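Housekeeping Operations I
Unit 4: The Guest Room – Beds, Linen and Items Left Behind

Course handout, revised December 2025
Prepared by Washington Araújo

Purpose of the unit

This unit covers the order of work in an occupied or vacated guest room, the care of bed linen, and the handling of guest property. Students should read the handout before the practical session and bring it with them. The terms set in the glossary of Unit 1 are used here without further definition.

4.1 Order of work

A room attendant works to a fixed order so that no task has to be repeated. The order taught in this course is as follows: enter and announce, ventilate, remove trash, strip the bed, clean the bathroom, make the bed, dust, restock, vacuum, and inspect. Some properties place the bathroom after the bed. Students on placement follow the order of the property and note the difference in their logbooks.

Dusting always comes after bed making. Shaking out sheets and blankets releases lint, and a surface dusted too early must be dusted again. Vacuuming is done last, from the far wall toward the door.

4.2 Stripping the bed

Before any linen is pulled, the surface of the bed is cleared. Guests use the bed as a table, and small belongings are easily rolled up in a sheet and sent to the laundry. In an occupied room, items are moved to the desk or chair and kept together in the arrangement in which they were found. In a vacated room, they are treated as lost property under section 4.5.

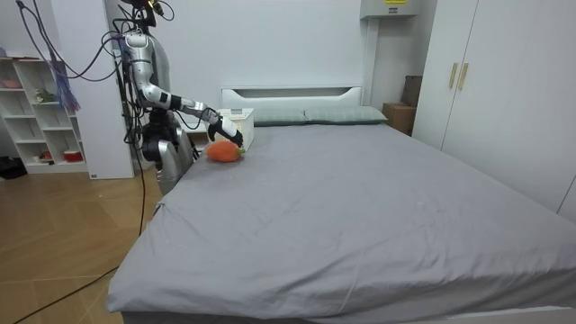 Linen is removed one layer at a time, beginning with the pillowcases. Each layer is folded toward the center of the mattress and lifted away. Pulling the whole bed apart in one motion is faster, but it hides stains, tears and objects, and it strains the lower back. Used linen is never placed on the floor of the corridor, and clean linen is never placed on a chair that has held used linen.

Mattress protectors are checked at every change. A protector with any mark is replaced, and the mattress beneath is inspected along the seams and at the corners. Signs of insects are reported at once to the supervisor, and the room is closed until it has been examined.

4.3 Making the bed

The bottom sheet is centered, then tucked at the head and the foot before the sides. Corners are mitered at 45 degrees unless the property uses fitted sheets. The top sheet is laid with the wrong side up, so that the finished side shows when the hem is turned down over the blanket.

Students often walk around the bed more than is needed. One side should be completed from head to foot before the attendant crosses to the other. In the practical assessment, a double bed is to be made in 8 minutes, with marks deducted for uneven overhang, loose corners and visible creases on the turned-down hem.

4.4 Linen stock and rotation

The course uses a par level of four for sheets and pillowcases: one set on the bed, one in the laundry, one on the shelf and one at rest. Cotton lasts longer if it is allowed to rest after washing, and a property that runs below par will see its linen wear out early. Freshly washed items go to the bottom of the pile and are drawn from the top.

The case study for this section is the Hotel Romow, a property of 40 rooms. After a busy August, the housekeeping office found that the same few sets were being washed daily while others had not left the shelf. Students should read the stock sheets provided and prepare a short plan for correcting the rotation – no new purchases are permitted in the exercise.

Portable baskets are used for moving small items between the store and the room. They should be light, washable and free of sharp edges. The Plasico basket and the Hauser cart are the models held in our training store. Baskets used for clean supplies are not used for trash, even with a liner.

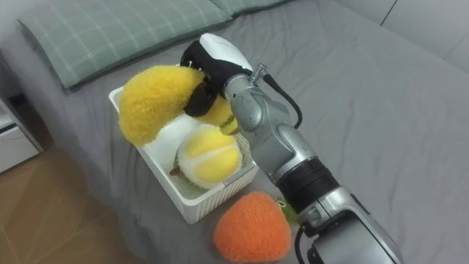
4.5 Lost property

Every item found in a vacated room is recorded, whatever its apparent value. The record gives the room number, the place where the item was found, a plain description, the time, and the name of the finder. Children's toys, chargers and single garments are among the items guests most often ask to have returned, and they are to be handled with the same care as jewelry.

Items are bagged singly and labeled. Food and open toiletries are recorded and then discarded. Medicines are handed to the supervisor in person.

4.6 Preparation for the practical session

Students should wear closed shoes and tie back long hair. Please complete the following in writing and hand it in at the start of the session:

1. Set out the order of work used at your placement property and explain any difference from section 4.1.
2. Draft a lost property record for an item found under a pillow.
3. Calculate the number of double sheets needed for the Hotel Romow at par four, assuming one double bed in each room and two sheets to a bed.

Reading: Hasum Training Manual, chapter 5.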